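FOR IMMEDIATE RELEASE
9/23/21

Bemix Workshop Opens Two-Arm Laundry Folding Build to Members

LOUGHER. The Bemix shared workshop announced today that its two-arm folding station, designed and assembled on site by members, is now open for use by anyone who has completed the workshop's bench safety course. The station, known as Skasten, is the largest joint build Bemix has taken on.

Skasten was proposed as a home-scale project. The group set out to build a table that would fit in a spare room, run from ordinary household power, and handle the kind of clothing found in any family's laundry. Work was carried out over 82 evening sessions in the Bridier Street building, and the project log now runs to 787 entries. The log is kept in a binder beside the station and may be read by members and visitors during open hours.

The two arms are mounted on a single aluminum rail along the front edge of a white tabletop. Mounting both arms on the same rail was agreed early in the project, after separate clamps were found to shift during long runs. Pale panels enclose the table on its sides and back.

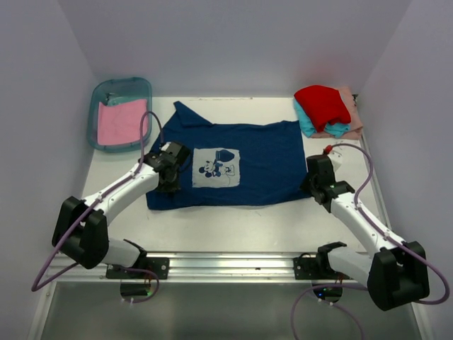
Current work is directed at T-shirts. Members guide the arms through each fold by hand control, and the recorded motions are then used to prepare the station to repeat the task without assistance. Printed shirts, dark fabrics and garments that arrive bunched at the collar have all been added to the practice set this month. Towels and children's clothing will follow once the shirt work has been reviewed.

Bemix wishes to note that Skasten remains under development. Folding times are not yet being published, and the station is not offered as a service to the public. Members using it are asked to keep the tabletop clear of tools, to check the cable runs before power is switched on, and to record every session in the log, including sessions that are stopped early.

Seven introductory sessions will be held at the Bridier Street building before the end of September. Places are limited to seven members per session and may be reserved at the front desk. Participants should bring clean cotton T-shirts in adult sizes.

The parts list and rail drawings will be available for members to copy for their own builds at home. Printed sets may be requested from the workshop office.

About Bemix
Bemix is a member-run shared workshop in Lougher with areas for woodwork, metalwork, sewing and electronics.

Media inquiries: Bemix workshop office, Bridier Street, Lougher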